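Treletti Storage Baskets: Care and Setup Guide
Section 4. Cleaning and Upkeep of Woven Baskets
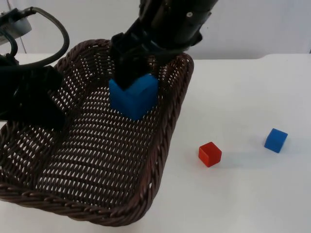
How often should a woven basket be cleaned?
Dust the basket every two weeks when it is in daily use. A full cleaning, as set out in the steps below, is needed every three months, or sooner if food or drink has been spilled on the weave.

4.1 Before You Begin

Empty the basket and remove any liner. Liners sold under the Gritance name may be machine washed in cold water; all other liners should be washed according to the sewn-in label. Set the basket on a flat, stable surface with good light.

You will need:
A soft brush with natural or nylon bristles
A vacuum cleaner with a brush attachment
Two clean cotton cloths
Mild dish soap and lukewarm water

4.2 Routine Cleaning

1. Turn the basket upside down and tap the base gently with an open hand.
2. Brush the inside, working from the rim toward the floor. Follow the direction of the weave.
3. Vacuum the inside and outside on the lowest setting.
4. Mix three drops of soap into a bowl of water. Dampen one cloth and wring it out fully.
5. Wipe the weave in short strokes. Rinse the cloth often.
6. Wipe again with the second cloth, dampened with plain water only.
7. Leave the basket to dry in an airy room for 4 hours. Turn it once during this time.

CAUTION: Do not soak the basket or place it in a dishwasher. Standing water weakens the strands and may cause the base to lose its shape.

CAUTION: Do not dry the basket on a radiator, in an oven, or with a hair dryer.

NOTE: A small amount of color may appear on the cloth the first time a dark basket is cleaned. This is normal and does not affect the finish.

4.3 Loose or Broken Strands

1. Check the rim and the handles, if fitted, for loose ends.
2. Tuck a loose end back under the nearest crossing strand. A blunt knitting needle may be used.
3. Trim a broken end with sharp scissors. Do not pull it.
4. If a gap remains after trimming, stop using the basket for heavy items and contact the Marino repair desk.

4.4 Storage

Store baskets away from direct sunlight and damp walls. Baskets of the same size may be nested in stacks of no more than three, with a sheet of plain paper between each. Households with forced-air heating should expect the weave to become dry from December onward and may mist it lightly with water once a month.

Repairs and replacement liners are handled by the Flekatgate service center. Please have the item number from the base tag ready. For warranty terms, see Section 5.

Revised September 22, 2019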